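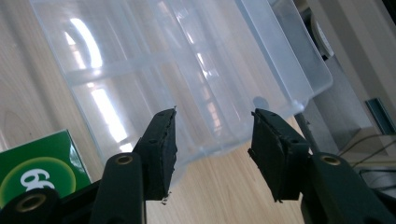

Filed under: Guides > Worm Bins > Setting Up

Section 2. Getting the bin ready for your worms

I put off keeping worms for years because I thought I'd need one of those stacking towers like the Nalano, and then I found out a plain storage tub does the job just fine. This section covers everything from the empty tub to the first handful of scraps, and if you have a free Sunday you can get the whole thing set up before lunch. My one big piece of advice on the tub itself has to do with light. Worms can't stand it, and the milky, see-through kind of plastic lets plenty in. You can make out the wood grain of a tabletop right through the wall of one of these, and a window throws a big bright streak down the side, so wrap yours in a dark cloth or keep it in a closet. Ribbed walls like that are fine, by the way!

What you'll need: a lidded tub, a drill, a tray to catch drips, a stack of newspaper (no glossy pages), a cup or two of garden soil, a small kitchen thermometer, and 1,000 red wigglers. Mine came by mail from Hudec, packed in damp peat. Regular earthworms from the yard won't work, they like to dig deep and they'll be miserable.

1. Drill 20 small holes around the top of the walls, just under the rim. Go slow and put a scrap of lumber behind the plastic so it doesn't crack (I learned this on my first tub, which is now a boot tray).

2. Drill a few more in the bottom for drainage and set the tub up on blocks over the drip tray.

CAUTION: Wear eye protection for both drilling steps. Little curls of plastic fly farther than you'd think.

3. Tear the newspaper into strips as wide as your thumb. Soak them, then squeeze them out hard. You want them to feel like a wrung-out sponge.

4. Fluff the strips into the tub until it's more than half full and mix in the soil. The worms need that grit to grind up their food.

5. Let the bedding sit overnight, then check it with the thermometer. I like to see 70 degrees. If it's a lot warmer, move the bin somewhere cooler and wait another day.

6. Tip the worms out on top and leave the lid off with a lamp on in the room. They'll head down on their own, so don't bury them.

7. Once they're under, put the lid on and leave them be for two days. Then tuck one handful of chopped scraps into a corner, under the paper.

NOTE: Go easy on food for the first month. Almost every smelly bin I've heard about was an overfed one. Skip meat, dairy, oily stuff and citrus, and please don't keep digging around to see how they're doing. I know it's tempting!

NOTE: If you're starting in November or later, pick up your worms at the post office instead of letting them sit on a cold porch.

Comments (3)

wigglefan19: Does the Nesis bedding brick work in place of newspaper? I have two left over.

Author reply: Sure does, just soak it first and squeeze it out the same way.

backporch_beans: Mine all climbed up the walls the first night. Left the light on like step 6 says and they went back down by morning.

mossyoak: Used my old Proser tub, the gray one. So far so good, but the fruit flies are winning.

Related guides
Section 1. Is a worm bin right for you?
Section 3. Feeding by the week
Section 4. Harvesting without losing your worms
Fruit fly traps from kitchen odds and ends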